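Dish sponge

A dish sponge is a small, porous block used with water and soap to clean plates, glasses, cookware and kitchen surfaces. Most are rectangular, sized to fit in one hand, and many are yellow, a color so closely tied to the object that shoppers often look for it before they read the label. Few kitchen tools do so much for so little money!

Materials

The first dish sponges were true sea sponges, the cleaned skeletons of animals gathered from warm, shallow water. They are wonderfully soft and hold a surprising amount of water, but they were costly and wore out fast on baked-on food. Factory-made sponges took over during the twentieth century. The two common kinds today are cellulose, made from wood pulp, and polyurethane foam. Cellulose dries stiff and swells when wet (a dry one dropped in the sink is fun to watch), while foam stays springy either way. Many models have a rough scouring layer glued to one face.

How it works

The secret is in the holes. Water and soap fill the open spaces, and each squeeze pushes air through the mix and builds up foam. Soap loosens grease from the plate, the sponge rubs it free, and the pores carry it off until the next rinse. A flat plate is the easiest thing to wash this way, as the broad face of the sponge can lie against it and cover a wide path in a single pass.

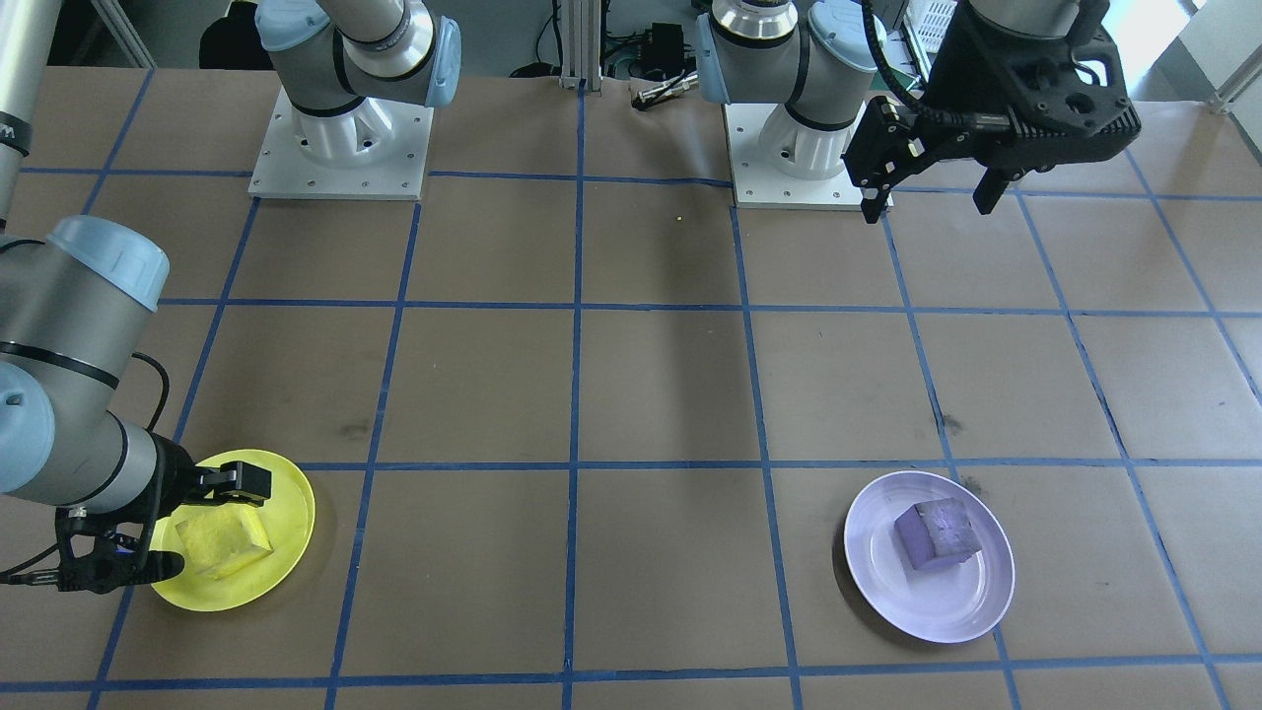 Technique

Home cooks tend to wash a plate in circles, starting at the middle and finishing at the rim. In his kitchen handbook Bastico, the Scottish writer Alasdair MacAulay argues for the opposite order: rim first, then inward, so that sauce caught under the lip is dealt with while the sponge is freshest. He gives the subject 8 full pages, and they are a delight to read. Both methods end with the back of the plate, a step often skipped and always regretted when the plates are stacked.

Light pressure is enough for fresh food. Dried egg, cheese and oatmeal come away more easily after a soak, and cold water is the better choice for egg, which sets in heat.

Shapes and brands

The plain block remains the favorite, but there are many others. The Flekina has a narrow waist for gripping, and the Lemaire is a thin cellulose sheet that folds into a drinking glass. Flosusau, a small maker with a loyal following, lists 87 sponges in its spring catalog, two of them meant only for teapots.

Care

A damp sponge is a good home for bacteria. It should be rinsed well, squeezed out and stood on edge where air can reach both sides. Sponges used on raw meat juices are best thrown away. A sponge that smells sour after rinsing, or has begun to crumble at the corners, is due for replacement.

See also: Dishcloth, Loofah, Scouring pad, Dish rack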